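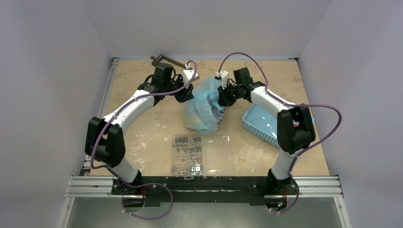

Monday, February 4, 2019

Closures desk notebook. Freezing rain over Grorkine since before breakfast, so the winter listings got their first proper outing since December, and I have a page of complaints to write down before I forget which ones were my fault.

**Start of day.** Came in to 160 messages in the closures inbox. A good many were the same message. The swimming club sends its notice from the club address, then from the secretary's own address, then a third time with the attachment. The attachment is a picture of a piece of paper saying there is no swimming. Kamovis files each of these as a new event, so for a while the public page had the swimming club cancelled three times over, which must have looked like a grudge.

Merged by hand. Merging still keeps the *oldest* text and throws away the newest, same as it did before Christmas. I'd written "check merge order" in this notebook in December and underlined it. Underlining doesn't appear to have fixed it.

**Cancelled v postponed.** The usual muddle. Our form has both and people choose whichever comes first in the menu. The choir said cancelled and meant next week. The Ledesma Street blood pressure clinic said postponed, no new date, and when I rang they said oh no, it's just off. The over-60s badminton wrote "cancelled until 7.30", and I'm still thinking about that one.

Tried this on the test page after lunch:

- If they choose *postponed*, the form asks for a new date and has a box marked "not known yet".
- If they choose *cancelled*, it asks nothing more and thanks them.
- "Delayed start" becomes a third choice (for the badminton).

Aslı Dağdelen looked over it and said people would tick "not known yet" for everything, including weddings. She's probably right. Leaving it on the test page till she's had a go at breaking it properly.

**School buses.** Bus list came through as a spreadsheet with the routes in colours: red for not running, amber for late, and a sort of salmon that I had to ring up about. Salmon is red, but done by someone else. Colours don't survive the import in any case, so everything arrived as plain text and every route in the district was briefly shown as normal. It was up for 9 minutes. I know this from the log and also from a parent in Trultov who rang to read it to me.

What I did: pulled the bus page down, put up a line of plain text saying to check with the school, typed the routes in by hand, put it back. What I should have done was type them in first and not trust the import on an icy morning.

To do: the import should refuse a sheet that has no status column. At present it shrugs and assumes the best of everyone.

**Hockey.** Under-12s called off early, no fuss. The senior side held out till the afternoon, insisting the game was on because the rink was, after all, already frozen. The visiting team's coach driver felt differently. Posted as postponed, new date to follow. The curling was never in doubt and they rang specially to say so. We don't have a category for "still on", so I put it in the notes, where it shows in small grey type under a heading that says CANCELLATIONS. Two cross emails from curlers.

Suggestion for the heading: "Changes and cancellations". Then a "going ahead as planned" section at the bottom, only opened in bad weather, or every bridge night in the county will want to be in it.

**The update line.** We put UPDATE at the top of the page each time something is added. By mid-afternoon it had been updated so often that the updates were pushing the actual list off the bottom of a phone. Aslı read it out from her phone in a newsreader voice, and she'd scrolled a long way before she reached a single thing that was shut.

Changed it to one line with the time of the last change, and a small "new" beside anything added in the past hour. Much better. The "new" doesn't come off by itself yet. I am the thing that takes it off.

**Text alerts.** Sent to the Trultov list first, then Grorkine. The gap between sending and my own phone buzzing was 40 seconds for the first and nothing at all for the second. Grorkine alerts had been set to "quiet" over the holidays and never switched back. My initials are beside the change, so I can't blame the weather. Switched on, resent, and they went. Apologies to anybody who turned up for yoga at the church hall. The hall says a few did, and that they stayed and had tea, so it wasn't a wasted trip.

Alerts are still being cut off where the message is too long. The library's read "The library will be closed today and all children must be". The full text goes on to say "returned by Friday", and concerned books in the children's section. I've asked them for shorter notices.

**Left over for tomorrow**

- Merge order. Really, this time.
- Status column check on the bus sheet
- "New" tag to clear itself after an hour
- Ring the Ledesma Street clinic again, they've emailed to say it may be on after all
- Ask Kamovis support whether duplicates can be caught by sender *and* date. Last time they sent me a link to the page I was asking about.
- Up to 30 notices have no end date, so as far as the site knows they'll be cancelled for ever. Go through them with Aslı, she has the phone list.

Forecast has more of the same overnight, clearing late morning. I'm on from six. Alerts are ON for both lists, I've checked, and Aslı has checked that I checked. Badminton has just written in: now 8.15.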